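### 3.2 Decanting at the table

Most of the households in Nerkville bought liquids in large bottles and used them from small ones. The change from one to the other was usually done sitting or standing at a table, with the small bottles brought together first and filled one at a time. We call this work decanting, following Phelan and Begović, although the people we spoke to said "filling up" or "doing the bottles." Figure 4 shows the kind of arrangement we mean.

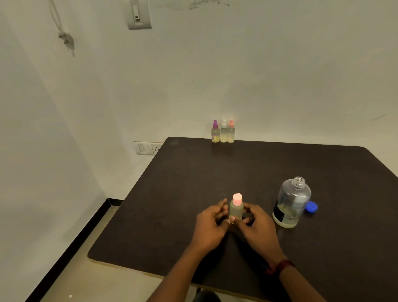
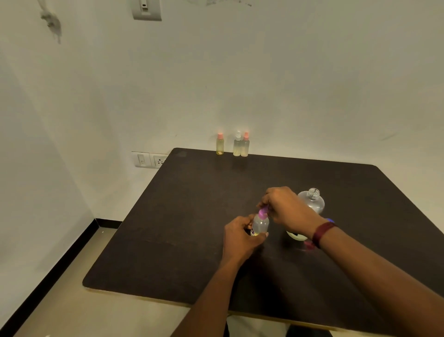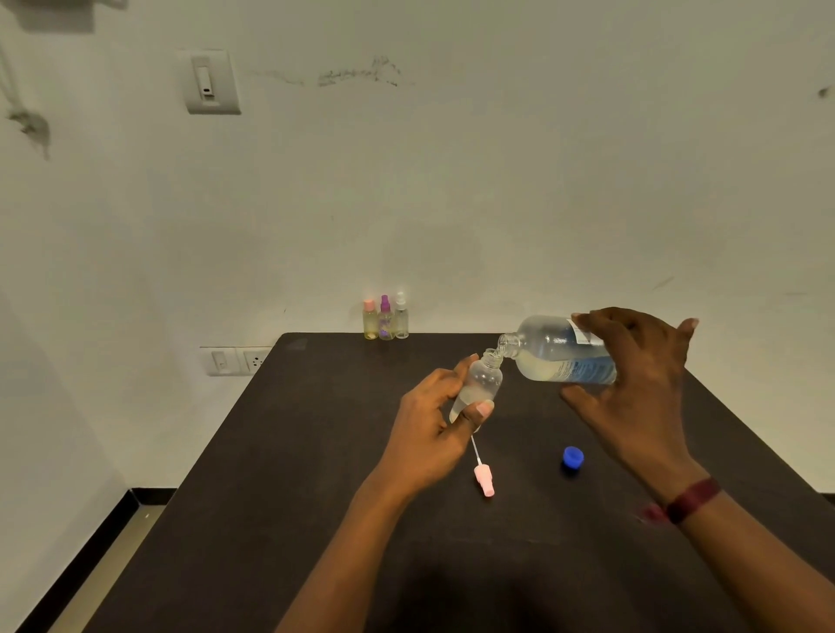
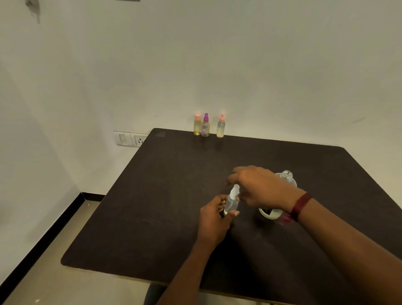 **Figure 4.** Decanting at a table: a small bottle in hand, a larger bottle with its cap off, and three small spray bottles in a row near the wall.

Decanting was reported by 34 households. In the interviews we asked people to name the steps in their own words and then to say which step gave them trouble. The steps were much the same from one home to the next. The spray top is unscrewed and put down, the large bottle is tilted over the small one, the top goes back on, and the bottle is set aside. People differed mainly in where they put things down and in how they decided that a bottle was full.

Pouring was named as the hard step less often than we expected. The neck of a small spray bottle is narrow, and a large bottle that is nearly full is heavy and pours in surges. Several people got around this by filling the smallest bottles last, when the large one was lighter. Seven households owned a funnel, but only two of them used it every time. The others said that it had to be rinsed between liquids and that they could pour well enough without it. Jacobus Nel, who did the interviews in the Dretton area, noted that people who poured without a funnel almost always held the small bottle in the other hand. Those who used one left the bottle standing on the table.

The spray top caused more complaints. Its dip tube makes it awkward to put down, and on a bare table it rolls. Some people laid it on a cloth or a saucer. Others kept it between two fingers of the hand that held the bottle, which they described as quick once learned. Putting it back was also a source of trouble. The tube has to go into the neck straight, and if it is long for the bottle it bends against the bottom and pushes the top up while it is being screwed on. A top that went on crooked was given as the usual cause of leaks in a bag or on a shelf.

Tops were not always returned to the same bottle. Where a household had several bottles of one size, the tops fitted all of them, and in nine households people told us that they used the color of the top to tell the contents apart. This worked as long as one person did the filling. In shared homes it sometimes failed, and the bottle had to be opened and smelled. Written labels were less common. Ink rubbed off with handling, and paper labels came loose when the bottles were washed. A few people reused the printed label that came with the bottle and simply remembered what was in it now.

Fill level was judged by eye. Nobody measured. The common rule was to stop at the shoulder, leaving room for the tube, and people who had learned this rule could usually recall an overflow that taught it to them. A 1,000 ml bottle was considered a good size to pour from. Larger containers were cheaper per liter but were said to need a second pair of hands, and two households first moved the liquid from a large container to a medium bottle and then to the small ones.

The cap of the large bottle gets little attention in earlier work, but it came up often. It is taken off at the start and is not wanted again until the end, and between those two points it is easily lost among the tops. Thulani Kekana suggested that we ask where it was kept. Most people put it beside the large bottle. A few held it in the palm while pouring, and one kept it in an apron pocket and had more than once taken it out of the house. In most homes the large bottle stayed open until every small bottle had been filled. We return to this in Section 4.1, where we discuss spills.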